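Nokinau Issues Field Correction Notice for Hand-Held Gripper Units After Status Light Fault

By Killian Rey, Nokinau Product Safety
February
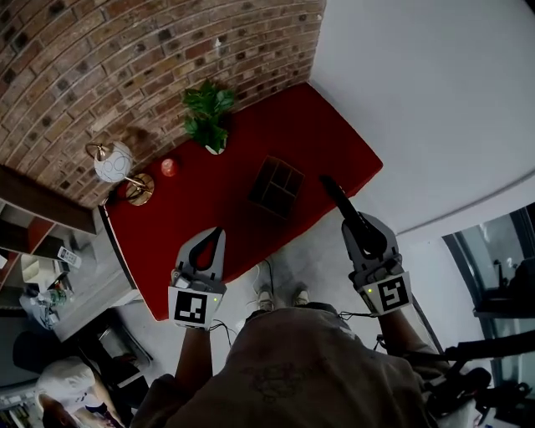

Nokinau is issuing a field correction for the Usow hand-held gripper, covering units shipped with firmware 3.0. Under a specific set of conditions, the status indicator on an affected unit can stay green after the data connection between the gripper and the recorder has been interrupted. The operator has no visual signal that recording of jaw position has stopped. In a smaller number of cases, the same fault has been accompanied by heating at the cable connector.

No injuries have been reported. Nokinau asks all customers to read this notice in full before the next session.

Description of the fault

The Usow is used in pairs, one in each hand, to record tabletop handling tasks such as picking up, turning and placing household objects. Each unit sends jaw position and timing data over a cable to a recorder worn by the operator. The position of the gripper is worked out separately, from the printed marker fixed to its body and the head-mounted camera.

The cable enters the gripper housing through a molded strain relief. In affected units the strain relief was seated 3 mm short of its design depth. Repeated bending at that point, most often when an operator reaches across a table and then draws the arm back toward the body, can break the data conductors while leaving the power conductors intact. The gripper remains powered. Firmware 3.0 sets the indicator from supply voltage alone, and the light remains green.

The recorder fills the missing jaw values with the last valid reading. The resulting file opens normally and passes the standard length check. A gripper that opened and closed many times may appear in the data as fixed in one position.

If bending continues, damaged power conductors can come into intermittent contact. Three customers returned units with discoloration at the connector. Bench tests at Nokinau produced a surface temperature high enough to be uncomfortable to the touch within 30 minutes. The internal fuse did not open during these tests, as the current remained below its rating.

How the fault was identified

The first report came from Huet, a contract recording firm, which found flat jaw traces in sessions where the accompanying video showed normal movement. Huet supplied 300 session files for review. Nokinau engineers reproduced the fault on a bending fixture and traced the short seating depth to a worn locating pin in the assembly tool used by the cable supplier, Bestska. The tool has been taken out of service. Bestska has added a depth gauge check to each cable assembly.

The firmware behavior is a Nokinau design error. The indicator should have been tied to receipt of valid data from the start, and the release test for firmware 3.0 did not include a cable with power present and data absent. That test has been added.

Affected units

The notice covers 1028 grippers. Affected units have a serial number ending in the letter K, printed inside the battery door of the recorder and on the original carton. Left and right units are both included. Units with the earlier braided cable are not affected by the strain relief defect but should still receive the firmware update.

Required action

1. Stop using any unit that shows visible kinking, whitening or looseness where the cable enters the housing.

2. Install firmware 3.1 on all recorders. With this version the indicator changes from green to flashing amber when valid jaw data has been absent for 300 milliseconds, and the recorder sounds a tone.

3. Until replacement cables are fitted, open and close each gripper fully at the start and end of every recording. Confirm on the recorder display that the jaw value follows the movement.

4. Leave enough slack for the full reach of both arms. Do not tape the cable to the housing. Tape moves the bend closer to the connector and was present on two of the units returned with heat damage.

5. If a gripper or connector becomes warm, put the unit down, switch off the recorder and unplug the cable at the recorder end.

Replacement cables will be supplied at no charge and can be fitted with the hex key included in the original kit. Customers who prefer to return units may do so with shipping paid by Nokinau.

Existing recordings

A file checking script is available from customer support. It flags any stretch of 3 seconds or longer in which the jaw value is numerically identical from sample to sample. A working sensor shows small variation even when the jaw is held still, and an identical run indicates held data. Flagged stretches cannot be repaired from the jaw channel. Marker position data in the same files is recorded on a different path and is not affected.

Killian Rey, who leads product safety at Nokinau, said: "A status light has one job, and in this release it reported the wrong thing. Customers should treat the light on firmware 3.0 as a power lamp only and check the jaw value directly."

Comments (3)

tmv_lab
We have two pairs with serials ending in K. Script flagged one right-hand unit, nothing on the others. Does the cable swap require recalibrating the jaw zero?

Nokinau Support
Yes. Run the zero routine from the recorder menu with the jaw fully closed. It takes less than a minute.

Orrin P.
Firmware 3.1 installed fine. The tone is very quiet if the recorder is under a jacket. A volume setting would help.

Contact: Nokinau Product Safety, through the customer support portal | Copyright Nokinau. All rights reserved. | Back to top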